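Bindden G2 two-finger gripper, six weeks on the teardown bench
Reviewed Sun 3 November by Aiguo Kang

Our shop in Faltcombe strips retired office desktops for parts. Since September one station has had a Bindden G2 on a Ryu arm, with a wrist camera and the stock grasp planner. The question was whether it could take over any of the work from a technician.

Build quality is good. The linkages are metal plate with hex-socket screws at the pivots, and 1000 cycles produced no play I could measure. The fingers open wide enough for a drive and close finely enough for a ribbon. Force control is adequate on rigid parts and coarse on anything that bends.

Results by task, from 748 logged attempts: drives on tool-less clips come out reliably once the clip is released. Memory is acceptable if the retaining levers are opened by hand first. Cables are the weak point. A SATA lead has a different shape in every case, and the planner treats it as a fixed object. It will grip the cable instead of the plug, or push it under the chassis rail and stop with a fault.

Clearance is the other limit. The housing behind the fingers is wide, and in a small tower it meets the chassis before the fingertips reach the lower connectors. Havasbridge sells a slim fingertip set that adds 20 mm of reach – worth having, but it should be in the box.

A technician clears a case in 4 minutes. The G2 takes longer and still needs a person beside it. I would buy it for sorting loose drives and leave cabling to people for now. Firmware updates are free for the first year, and the manual covers recalibration properly.

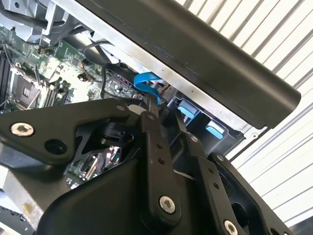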